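Reading time: 4 minutes

Why Is There Still So Much Paper?

By Kieran Kettle

Grown-ups have been saying for years that paper is going away. Soon, they say, everything will be on a screen, and desks will be tidy, and trees will be happier. Maybe you have heard this at school. Maybe you heard it right before somebody handed you a worksheet.

So let's be a bit suspicious. When somebody tells you what is going to happen "soon," it's fair to ask how soon, and how they know.

What is all that paper for?

A lot of office paper is covered in tables. A table (the printed kind, without legs) is a grid. Columns go up and down. Rows go side to side. Where a column crosses a row you get a little box called a cell, and each cell holds one piece of information.

Say the Zumville library wants to keep track of its books. Every book gets a row. The columns might be the title, the writer, the year it was bought, and who has borrowed it. If you want to know who has the book about sharks, you find the shark row, slide your finger across to the "borrowed by" column, and read the name.

That's a good trick, and it's an old one. The library has a list from 1934 that was written by hand with a ruler and a pen, and you can still read it. Can you still open a computer file that old? No, and you never could, as there weren't any.

Does a table always tell the truth?

People trust tables. They look neat, with all those straight lines, and it's easy to think that anything in a neat box must be right. But the lines don't check anything. If somebody types that the shark book was borrowed by a person who moved away 6 years ago, the table will sit there looking just as neat.

Good questions to ask a table are: Who filled you in? When? Did they look, or did they guess?

How do you sort a messy pile?

Now for the hard part. One table on one page is easy. But pages get pulled out, dropped, and put back at an angle, and before long there's a heap.
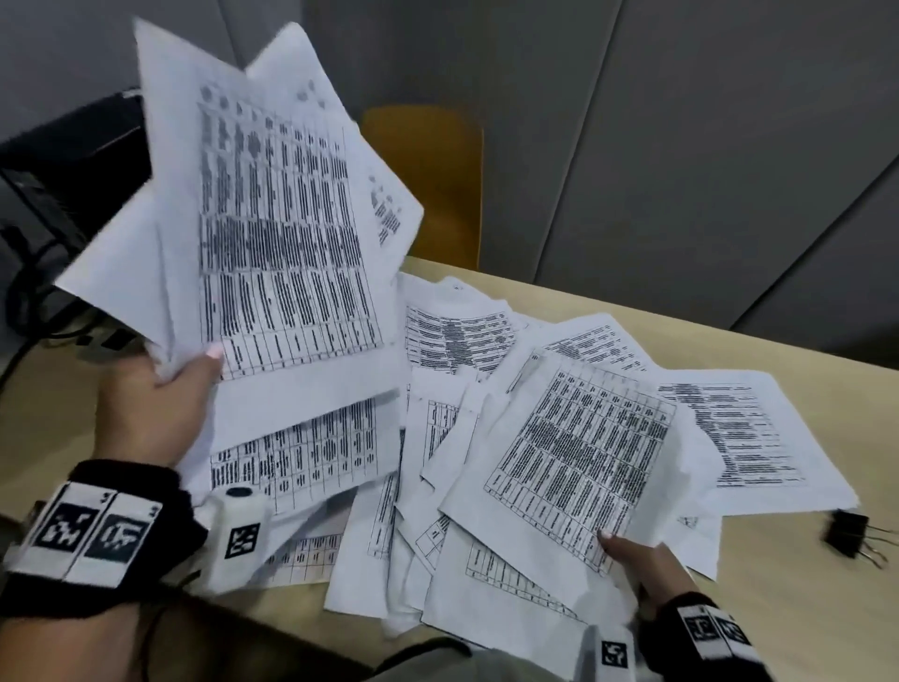
Some people will sell you an answer to this. I have a leaflet here for a set of plastic trays called the Basmont, and it says the trays will "end clutter forever." I doubt it. A tray is a place to put paper. It doesn't know which paper goes where. You have to work that out, and you do it by looking at the pages.

Start with the top line of each page. In most tables this is the header, and it tells you what the columns mean. Sometimes it's in thicker, darker letters called bold. Pages with the same header probably belong together. I say probably, because two different lists can share a header, so read a few rows before you decide.

Next, look for page numbers. If there aren't any, see whether the rows are in order, such as A to Z. A page that ends with "Martin" is likely to come before a page that starts with "Mason."

Turn every page the same way up as you go. It sounds fussy, but try reading 100 pages when half of them are sideways.

Wouldn't a computer be better?

For some jobs, yes. A computer can find the shark book faster than your finger can. It can put a whole list in order before you've blinked.

But paper is good at letting you see lots of things together. You can spread it out, hold 2 pages side by side, and scribble on a mistake. It doesn't need charging, either.

Try it yourself: mix up the pages of an old newspaper, then put them back in order without peeking at the page numbers. Check the numbers when you've finished.

We use cookies to remember your settings. Accept / Manage choices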